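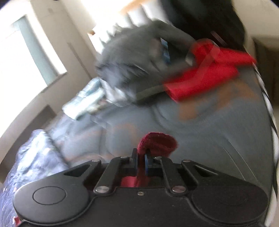 Hand-held gripper closed on a dark red knit item.

The Umuvari is a hand-held parallel gripper made by Uven and used to record household handling tasks such as folding and sorting clothes. It has no drive of its own. The operator opens and closes two padded fingers, which move on a linkage of arms and pins. Upkeep is mostly a matter of pads, pins and lint.

Maintenance

The finger pads are the part replaced most often. Knitwear leaves fibers on the pad faces, and grip on thin cloth drops well before any wear shows. Casen, which services the tool, wipes the pads with a dry cloth after each session and changes them in pairs after roughly 100 hours. Fibers also collect around the pivots - tweezers are used there, as compressed air tends to push them deeper.

Play in the linkage is checked with the fingers closed. If the tips shift sideways by more than 2 mm, the pivot screws are retightened a little at a time until the arms move freely without rattling. The Poduval service kit, part number 817, contains spare pads, screws and a driver.

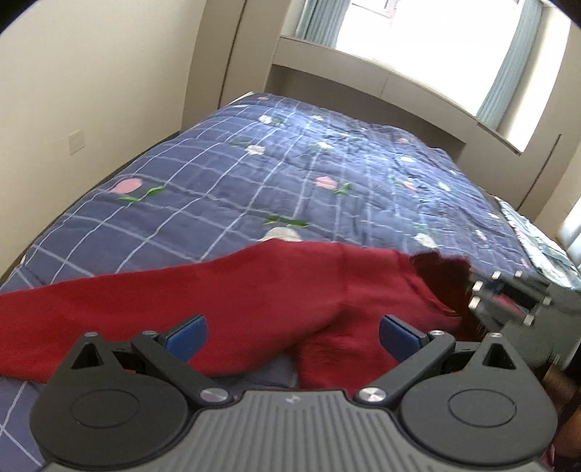 How often should the pivot screws be checked?
Every 10 sessions, and again whenever the pads have been changed.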